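Last updated: March

Ticket: Plirken arm, sort bench, stops before pick
Site: Skotcombe
Opened by: Benito Garrido
Status: open, waiting on vendor

Garrido, 7:40 am. Arm stopped over the bench again, third time this week. No fault code. Cleared it by hand and sorted the rest of the tray myself, same as I did before we had an arm. Please don't log that as "operator assist." It was the job.

Palacios, 9:15 am. Restarted the controller and reran the pick routine in the Werumora simulator. It passed five runs out of five. Vendor says that points to lighting on our side.
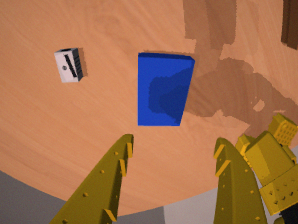 Garrido, 10:05 am. The simulator doesn't have a loading door that opens all morning. I'd like to see five out of five with the real door up. We were told this would free up two people for packing. So far one of them stands next to the arm waiting for it to quit, and the other is me, writing tickets.

Palacios, 1:30 pm. Fair. Slowed the approach and set retries to 3. Gittins wants the stop count before they'll send anyone out.

Garrido, Thursday. Six stops on first shift with the new settings. It's slower now too. Who fixes the shift target? It still assumes the arm runs at full speed, and it's our names on the sheet.

Palacios: Sent the count to Gittins. Target question passed to the floor manager, no answer yet. Leaving this open.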